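Home | Kitchen | Storage | Reviews | About | Contact

Last updated: April

Plurkness wire basket, six months in (and the lunch box I bought with it)

I have a weakness for baskets. My husband says we own more baskets than things to put in them, and he may have a point, but the pantry was a mess and the Plurkness one was on sale, so into the cart it went! I added one of the small white food boxes from Rarnum to get free shipping and figured I'd review both together, as I use them together most days anyway.

The basket first. It's white wire mesh, open on top, wider than it is deep, and it comes flat with the sides folded in. Mine took me 2 minutes to put together on the kitchen floor. You push the sides up, the clips catch at the corners, and then you go around once more and squeeze every clip hard (I skipped that the first time and one side folded down on a bag of rice). No tools, no instructions worth reading.

The coating has held up better than I expected. I had a cheaper wire basket from Vanags years ago that started rusting at the welds before the first summer was over. This one has been rinsed in the sink I don't know how many times, mostly for onion skins, and there's a single chip on one bottom corner where I dropped it on the step.

What bugged me was the grid. The gaps are fine for jars and bags, but anything narrow tips over or pokes a leg through. Spice tins were hopeless. My neighbor Tetteh Gyamfi told me to lay a board in it, and I felt pretty silly for not thinking of that. A flat white panel across the middle gives you a proper little shelf, and you still get the space underneath for flat stuff like packets and napkins. I paid less for the board than I did for lunch that day.

The food box is squarish with rounded corners and a lid that domes up just slightly. It's glossy, so fingerprints show, and I wouldn't stack anything wobbly on that lid. But it holds a sandwich and a handful of grapes, it closes with a nice firm push, and it hasn't leaked on me yet (no soup, though, I'm not that brave). I've had it through the dishwasher at least 20 times and the lid still fits.

With the board in, the basket sits nicely at the back of a work table and leaves you room up front for the box.

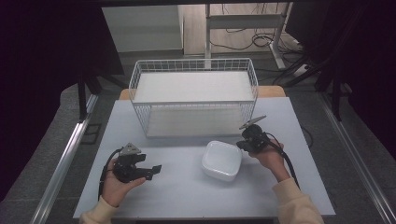

Would I buy them again?

The basket, yes, and I'm already eyeing a second one for the laundry room. Get the board at the same time and measure the inside first, the outside is no help! The box I like but don't love. If Rarnum made it with a flat lid I'd order four tomorrow. Friday is my big shopping day, so if the smaller basket is back in stock by then I'll grab one and add a note on how it compares.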